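We use cookies to remember your settings. Accept | Manage

Table Setup Rules - Frequently Asked Questions
Last updated 2 Nov 2020

I look after the tabletop guidelines at Jemholm, and I get the same handful of questions every time a new group starts recording pick-and-place tasks for the arms. So I wrote my answers down!

Do I have to use the exact items on the Grilanum list?
No. The list is a starting point. What I care about is the mix - something tall, something flat, something see-through, something that rolls. If your local store doesn't carry a thing, swap in whatever is closest and write the swap on your sheet.

How close together can things be?
Closer than you'd think. Touching is fine and leaning is fine (I love a good lean). Bottles can lie on their sides too. Just keep one item well clear of the pile, so there's an easy pick in every layout.

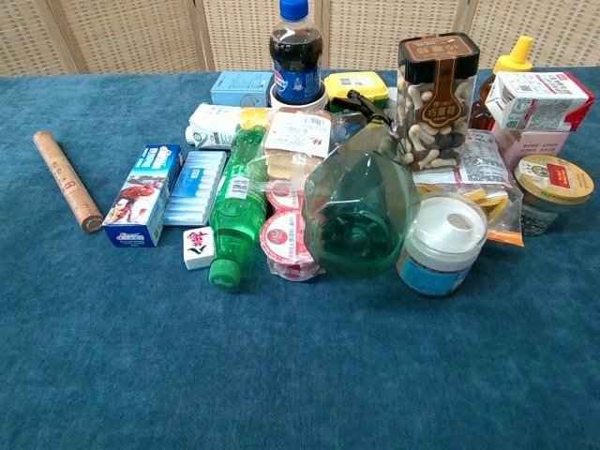

A crowded layout on the teal cloth, with the easy pick at far left.

Are clear containers allowed?
Yes please, at least 2 per table. I know they're a pain for depth sensing, and the people at Wevgate grumble about them every February when we review the rules, but kitchens are full of clear plastic and I'm not taking them out.

Does the cloth have to be ironed?
Nope, soft folds are okay. I only ask that you skip shiny cloth and keep one color for a whole session.

Can I reuse a layout?
Up to 10 takes, then shuffle everything. Sliding one jar over an inch is not a shuffle, sorry!

What about food packets?
Keep them sealed. If one splits, stop the arm, hit pause on the recording, and wipe up before you reach for anything else. Hands stay off the table while the arm is powered.

How many layouts do you need from us?
A full set is 156. Smaller teams can split a set with another site - the Qiu sheet has a column for that.

Join 1,000 other readers and get rule changes by email. Enter your address to subscribe.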